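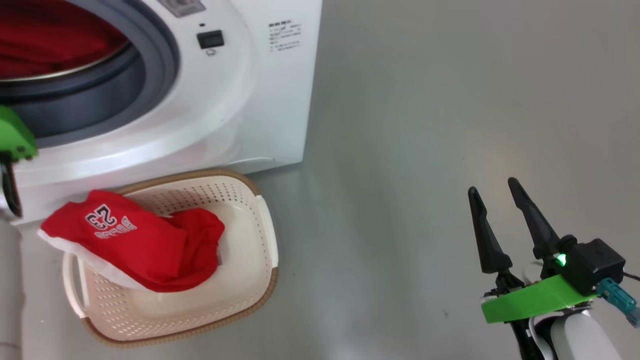
Search this site Enter keywords Go

Recovering from a grip stall at the washer door

Posted 13 August 2020 by Karabo Baloyi

A grip stall on the laundry task means the fingers were told to close to a set width, didn't get there, and the controller cut the motion. On our Bradine cell it comes up as fault 811. The arm holds where it is, brakes on, and the fingers keep whatever they had hold of. Most of ours have happened at the front loader, with one finger on a garment and the other on the rubber gasket inside the door opening.

The old advice was to hit reset and run the step again. Please don't. Reset sends the arm home by the shortest path, and if a finger is hooked behind the gasket it will drag the gasket with it. We tore one in March that way and bent a finger link as well. The washer was out of use until Rosalía Llorente could fit a new seal.

The procedure below takes two people the first time and one after that.

Before you touch anything

Press the emergency stop on the pedestal, even if the arm looks settled. A stalled arm is still powered, and 811 on its own doesn't remove drive power. Turn the washer off at its own switch too. Move the laundry basket out of the way so you aren't leaning over it with your hand near the fingers.

Tie back long sleeves and take off lanyards. Keep your head out of the door opening at all times.

Write down the step number showing on the operator screen. It gets cleared when power comes back and you'll want it for the log.

Freeing the fingers

1. Look at both fingertips with a torch and work out what each one is holding. Cloth only, go to step 2. Gasket only, or cloth and gasket together, go to step 3.

2. Cloth only. Support the garment with one hand so its weight is off the fingers. With the other, turn the manual release on the gripper body until the gap opens, then draw the cloth out sideways. Jerseys and other slippery knits come out easily. Anything with a drawstring or a mesh lining can be caught in the small openings near the tips, and pulling makes it worse. Work it off a bit at a time.

3. Gasket involved. Turn the manual release first and wait for the rubber to relax before moving anything. If it doesn't let go, push the gasket back toward the drum with two fingers, flat, and slide the robot's finger out along the line it went in. Don't twist the wrist.

4. Run a fingertip around the gasket fold and feel for nicks. A nick you can catch a nail in means the washer leaks on the next fill. Tag it out and tell Rosalía.

5. Put the garment fully inside the drum by hand and shut the door. Check nothing is pinched between the door and the seal.
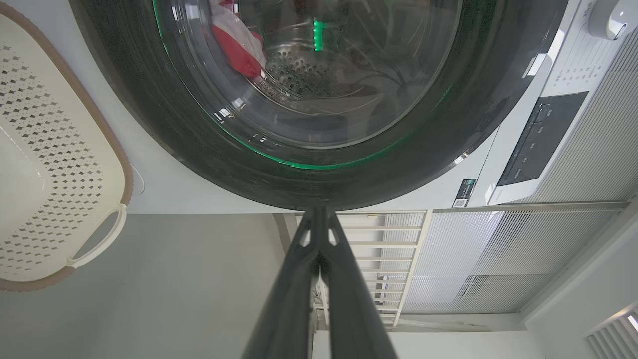
Bringing the arm back

6. Release the emergency stop. Leave the washer off.

7. Select Jog, tool frame, slow. Back the gripper straight away from the door until the screen reads at least 685 mm from the door plane. Watch the fingers and not the screen for the first part of the move. If the arm starts to swing instead of backing out, you're in base frame. Stop and change it.

8. Now you can reset 811. If it comes straight back with the fingers clear, the encoder has lost its zero. Open fully, close fully on nothing, and try again. Two failures in a row and the gripper comes off for inspection.

9. Check the grip force limit. It should be 22 N for the loading steps. Duyên Dương found it set far higher on the left gripper after the Lendley update, which had quietly restored the default, and we had three stalls that week before she looked.

10. Do a dry approach to the closed door with the fingers together, slow, hand on the stop. The tips should line up with the glass and stop short of it. If they drift toward the ring, redo the door calibration in Alau before running anything with clothes.
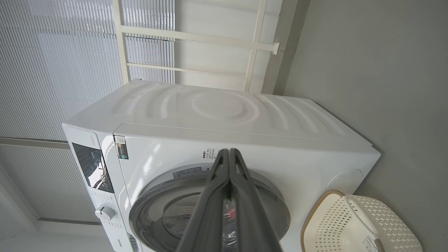

Gripper at the washer door, wrist camera view.

What to log

Fault code, step number, left or right gripper, what was in the fingers, and the cycle count. The gasket stall that did the damage was at cycle 1,221, and having the count made it easy for Vinh Đinh to pull the force trace afterward. "Arm got stuck" is no help to him.

If the same step stalls twice in one day, leave the cell stopped and ring Vinh. Don't raise the force limit to get through a shift.

Known problem: on the older Giáp firmware the screen sometimes shows 811 as a plain "Motion hold". Treat it the same way.

Corrections to this page: Nhi Phùng, cell documentation
© 2020 Bradine. All rights reserved. Contact Back to top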